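To: Clonddale Residents and Staff List
From: Kimie Noguchi, Building Services
Date: Sat 19 April
Subject: Re: Shared microwaves, cleaning between bookings

Dear members,

Thank you to those who wrote in response to the March circular. I am replying to the list as a whole, as the matters raised by Mr Orlandini apply equally to the kitchenettes at Basard and Varkcombe.

Gianni Orlandini wrote:
> Could Building Services please confirm who is responsible for
> the inside of the microwave in the ground floor common room?
> The roster mentions benches, sink and fridge only. On two
> occasions I have found the glass plate put back off its centre,
> so that it knocked as it turned. I should also like to know
> whether the spray kept under the sink is suitable, as the label
> refers to ovens generally.
> G. Orlandini, Unit 13

Responsibility for the inside of each microwave rests with the group holding the room booking. The omission from the roster was an oversight and the revised version, which takes effect in June, will list the appliance separately. Until then, members are asked to treat it as part of the bench.

The spray under the sink is intended for conventional ovens and is not to be used in a microwave. It has been removed from the ground floor cupboard and Chunhua Fang will arrange for the same to be done on the upper levels. Warm water with a little dishwashing liquid, applied with a soft cloth or sponge, is sufficient for ordinary spills. Scouring pads should be kept away from the interior walls, and water should not be pushed into the vent perforations. 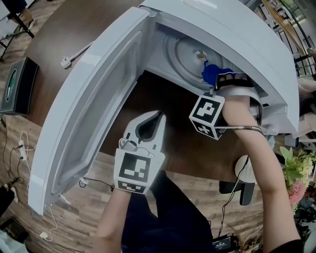 Interior of a microwave with the door fully open, turntable in place.

With respect to the turntable, the glass plate is to be lifted out and washed in the sink at the end of each booking. The floor of the cavity should be wiped before it goes back. The plate must sit squarely on the coupler at the centre; if it rocks when pressed lightly at the rim, it has not been seated and should be lifted and tried again. Please let the glass cool before washing it.

Members are reminded to switch off and unplug the appliance before cleaning, to wipe the inner face of the door as well as the cavity, and to leave the door ajar for a short time afterwards. Power boards and leads are to be kept clear of the sink and of any wet cloths.

A replacement plate may be requested from Arnar Kjærgaard at the Thorlacius office, quoting the model number on the appliance label. Plates are not interchangeable between models, and members should not borrow one from another floor. Cracked or chipped plates should be withdrawn from use immediately and reported the same day.

Mr Orlandini's further question about the fridge seals has been passed to Joscha Grube, who will reply to him directly.

Yours faithfully,

Kimie Noguchi
Building Services, Clonddale
Extension 2395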